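Der Löffel bleibt im Topf: Tranik veröffentlicht Umfrage zur deutschen Küchenarbeitsplatte

Traria. Wem gehört die Arbeitsplatte? Mit dieser Frage hat sich der Küchenplaner Tranik im vergangenen Winter an seine Kundschaft gewandt und 1.914 ausgefüllte Fragebögen zurückbekommen, einige davon mit Fettfleck. Die Auswertung erscheint im März unter dem Titel »Abgestellt« und ist ab sofort in allen Ausstellungsräumen kostenlos erhältlich.

Das Ergebnis dürfte Paare nicht überraschen. Auf der Arbeitsplatte wird geschnitten, geknetet und gerührt, vor allem aber wird dort Post gelagert. 14 Prozent der Befragten gaben an, den hinteren linken Winkel ihrer Platte seit dem Einzug nicht mehr gesehen zu haben. Auf die Frage nach dem am längsten dort liegenden Gegenstand führte die Garantiekarte eines Toasters, den es in vielen Haushalten gar nicht mehr gibt.

»Unsere Kunden kommen mit dem Wunsch nach mehr Fläche und gehen mit mehr Fläche nach Hause«, erklärt Geschäftsführerin Gwenllian Rosser. »Drei Wochen später rufen sie an und wünschen sich mehr Fläche. Wir freuen uns über jeden dieser Anrufe.«

Beim Material zeigen sich die Teilnehmer standhaft unvernünftig. Marmor bleibt der meistgenannte Wunsch, obwohl fast alle wissen, was Zitronensaft mit ihm macht. Rotwein fürchten sie ebenfalls, trinken ihn aber trotzdem in der Küche. Holz gilt als gemütlich und wird nach eigener Auskunft regelmäßig geölt - eine Angabe, die Tranik im Bericht unkommentiert wiedergibt.

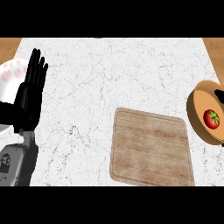 Computergrafik: weißer Marmor mit grauen und schwarzen Adern, daneben hellbraunes Holz.

Für Unentschlossene enthält die Broschüre ein Kapitel über Pflege. Verfasst hat es Aled Wynne, seit vielen Jahren Steinmetz bei Tranik und erklärter Gegner des Allzweckreinigers. Seine Empfehlung: lauwarmes Wasser, ein weiches Tuch und die Bereitschaft, mit einem Fleck alt zu werden. Essigreiniger erwähnt er nur einmal, in einer Fußnote, deren Ton die Redaktion nach längerer Aussprache gemildert hat.

Ein zweites Kapitel widmet sich der Höhe. Viele Platten sitzen noch immer so, wie es einer früheren Besitzerin gepasst hat. Wer beim Zwiebelschneiden Rückenschmerzen bekommt, findet eine Anleitung zum Nachmessen: Schuhe ausziehen, Ellbogen anwinkeln, nicht schummeln.

Tranik lädt außerdem an jedem Dienstag um 18 Uhr zur offenen Plattensprechstunde in den Ausstellungsraum Traria ein. Mitgebracht werden dürfen Grundrisse, Fotos und Lebenspartner. Eine Anmeldung ist nicht nötig, Kaffee wird gereicht und darf ausdrücklich verschüttet werden.

Pressekontakt: Siwan Vaughan, Tranik Küchenplanung, Traria. Rezensionsexemplare der Broschüre auf Anfrage.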